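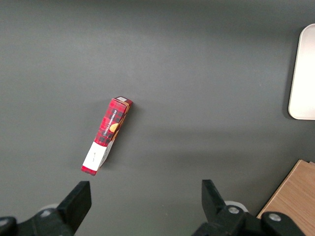
Attachment 1 — wrist camera, cell 2, gripper open, plaid shortbread carton on gray table

Ticket: Finger and pad replacement, budget hold
Queue: Packing automation / equipment requests
Status: Waiting on quote
Priority: Normal
Opened by: Idalina Carvalho

Monday 8:40
Requesting a decision on spares for the cell 2 gripper before the January order closes. The long narrow cartons are the only items in the Cordeiro mix that need the wide finger setting, and the pick log shows most retries on those. Current fingers are the original Skerow set. I have no spares on the shelf.

Monday 9:15 — Purchasing
What is the retry count, and over what period? Also need to know if this is a wear part or an upgrade. Wear parts come out of the maintenance line. Upgrades need a separate request.

Monday 9:50 — I. Carvalho
343 retries over six weeks, all carton sizes. I can't split them by SKU because the log stores only the bin number. Treat it as a wear part for now. If we change finger length it becomes an upgrade.

Monday 10:30 — Controls
Before buying anything, please rule out approach angle. Cartons are placed by hand and can land diagonal to the gripper, as in attachment 1. If the wrist doesn't rotate to match, the fingers close on the corners. Check that the rotation step is enabled in the cell 2 recipe. It was turned off in cell 1 after the last software update.

Monday 11:20 — I. Carvalho
Rotation step was enabled, but the limit was set too low for steep angles. Raised the limit and ran a short batch with the same shortbread cartons. Fewer retries, but not zero. Remaining ones are slips during lift. Pads are the next suspect.

Monday 13:05 — Purchasing
Two options on file:
Skerow replacement fingers with pads, one set, some $900. Lead time 6 weeks.
Hillari pads only, fits existing fingers with an adapter plate. Price on request.
Fotura has also offered a full gripper swap. Not considered at this stage — no budget code for it until next year.

Monday 13:40 — I. Carvalho
Please get the Hillari price, including the adapter plate and screws. Confirm whether the plate changes the finger opening. If we lose width, the larger cartons won't fit and the option is out.

Monday 15:10 — Purchasing
Quote requested from Hillari. Asked for a drawing with the plate installed. Holding $900 on the maintenance line in case we go with Skerow.

Next action: Purchasing to attach quote and drawing. Carvalho to log slips by SKU on paper until the bin field is fixed (separate ticket).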